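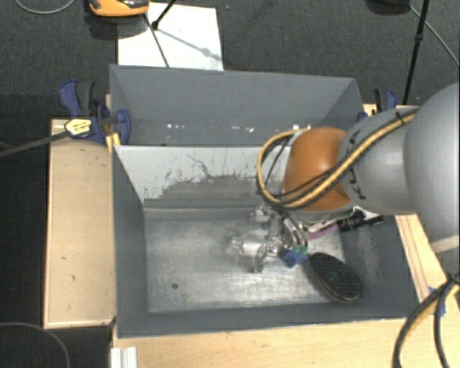 I have a rule about closets, and my friends are sick of hearing it. If you can't tell me what's in a box without opening it, you don't own that stuff, you're just storing it for free. I came up with this in December, while I was moving out of the apartment on Puvodbridge and found 3 boxes I'd carried through two earlier moves without cutting the tape. Plain gray bins, like the two standing one behind the other up there, are the worst for it. You can't see through the sides, they all look alike, and whichever one is in back is where the good scissors go to die.

My friend Ailbhe Kinsella thinks I'm being dramatic. She has a whole basement wall of matching tubs and she loves it down there, it looks like a magazine (it really does!). But ask her where the extension cord is and you'd better sit down. Last winter she spent 30 dollars on a new one and found the old one while putting the new one away.

I think we got sold the idea that tidy and organized are the same thing. Tidy is how a room looks when company comes. Organized is whether you can put your hand on the tape measure at ten at night with a shelf half up. My grandmother's kitchen was a mess by any standard, spoons in a coffee can, string on a nail, and she could find anything in there with her eyes shut.

So here's what I do now. Stuff I use lives out in the open, on hooks or a shelf, ugly or not. Stuff I don't use gets one box, and the box gets a list taped to the front in fat marker. When it's full, something has to leave before anything else goes in. I broke that last part once already, over a waffle iron, and I'd probably do it again. They're good waffles.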